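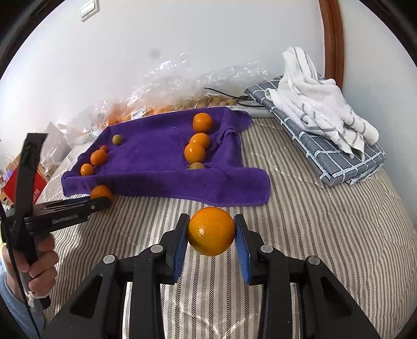
Fruit handling with two hand-held grippers, an orange between the blue pads.

New rules for home recordings start in January

The Arden handling guide has been revised, and the new version applies to all hand-held gripper work from January. Skultel and Gratudwood sites should stop using the old sheet once their current batch is closed.

The main change is to grip. Soft or round items are to be held with both pads flat on the sides, level with the middle of the item. Lift clear of the surface before moving sideways. If the peel is marked or split, take that piece out of the set and note it in the log.

Every session now gets 14 trial picks before recording starts – these are not counted. Of the 2914 clips checked for the review, 798 were sent back, most of them for a missing start pause. Hold still for two seconds at each end.

Pads must be wiped between food items and anything else. Questions about the wording go to the Pirzada desk, extension 1445.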